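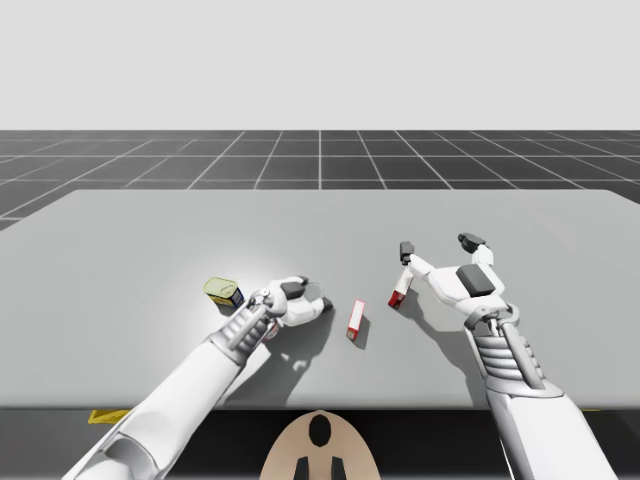 Can anyone walk in and watch an arraignment?
In most cases the courtroom is open, and you don't have to know the defendant or explain yourself at the door.

How to sit in on criminal court in Elside

Start with the docket. The Elside courthouse posts it by the front entrance the evening before, in type apparently chosen by an ant. Look for the word "arraignment" and write down the case number and the room. Courtroom 11 gets most of them.

Get there early. Security takes your keys, your belt and a little of your dignity. Turn your phone off – all the way off, as Alois Kaufmann learned when his sang during a bail argument.

Sit in the back, stand when the judge comes in, and don't expect television. My first arraignment, a burglary from Cirkville, ran 2 minutes. The lawyers spent longer finding a pen. 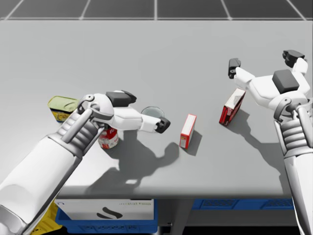
What happens at an arraignment?
The judge reads the charges, makes sure the defendant has a lawyer or can get one, and often takes a plea and deals with bail.

If you missed something, ask the clerk's office in room 46 for the public file. Bring the case number. "The guy in the blue shirt" won't do, and Matilde Simões at the counter has heard it before. Copies are paid for in cash, and the nearest ATM is on Menberg Street.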